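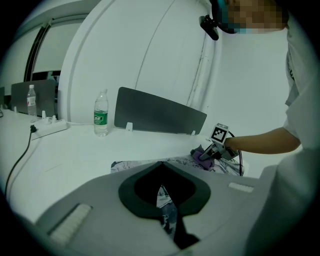
Archive > Rain gauges > Calibration > September

We use cookies to remember your archive settings. Accept | Manage

September, posted by the Fovorville station
Subject: Re: Tipping gauge reading low against storage gauge

The site at Namorura wrote earlier this month:

> Our tipping bucket (unit 3955) has been reading well under the
> storage gauge next to it. The storage gauge gave 219 mm for the
> month and the tipping gauge was 44 mm short of that. The funnel
> was clear when I checked. Both rims are level and at the same
> height. Is this the usual loss in heavy rain, or should I be
> looking at the bucket stops?

A gap of that size is too large to put down to heavy rain alone. Some water is always lost while the bucket is moving, and the loss grows with the rate of rainfall, but you would need a month of near-continuous downpours to get a fifth of the total that way. I would look at the log before touching the stops.

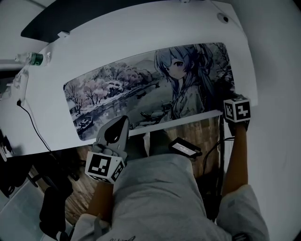 Plot the tipping gauge hour by hour and check whether the shortfall is spread evenly or sits in one or two events. An even shortfall points to the stops or to dirt in the buckets. If it is bunched, suspect a partial blockage, a sticking pivot or a switch that fails to close. A funnel that is clear on the day of the visit may have been blocked the week before by a leaf that has since dried and blown out. Look for a long tail of evenly spaced tips after the rain stopped at neighbouring sites, which is water draining slowly past an obstruction.

The switch can be tested on the bench. Tip the bucket by hand, slowly, and compare your own count with the logger. Do it in both directions, as a displaced magnet will often miss on one side only.

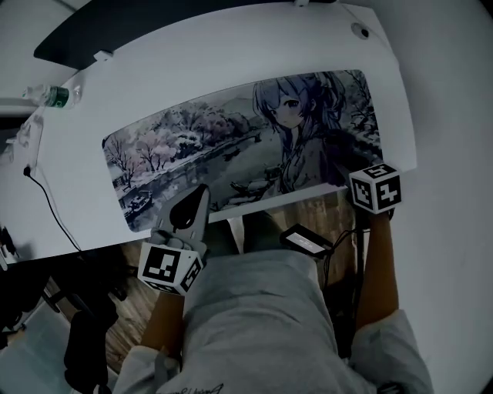
The Denen site objected, off list, that a hand test misses faults in the cable, and that their own losses were traced to a corroded joint which opened only when the box was damp. I accept the point. Leave the cable connected as installed while you test, and open the joint box afterwards.

If the switch and cable are sound, run a slow drip test with a measured volume of water. We use the bottle and nozzle from Ndung'u, but a burette will do. Keep the rate low and steady, wet the buckets first, and repeat the run until two results agree. Adjust only if the error is above 5 per cent, and move both stops by the same amount.

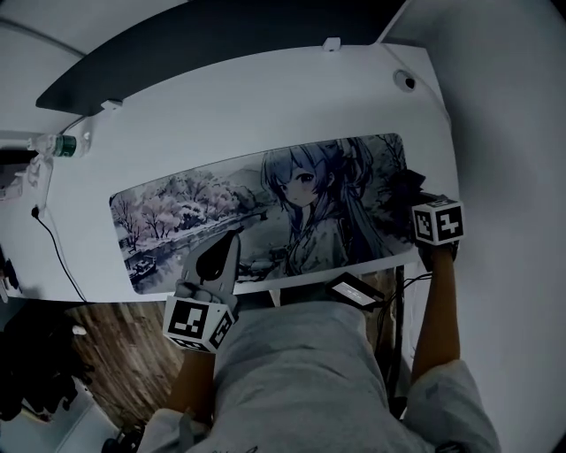
Gauge List Digest, Vol 44, Issue 5

Please do not correct the past data until the cause is known. A single factor applied to the whole month will be wrong in every hour if the fault was a blockage. Flag the record as suspect, keep the raw tips, and use the storage total for the monthly return.

Could you also post the logger's debounce setting? If it is too long, it can swallow closely spaced tips.

Fovorville station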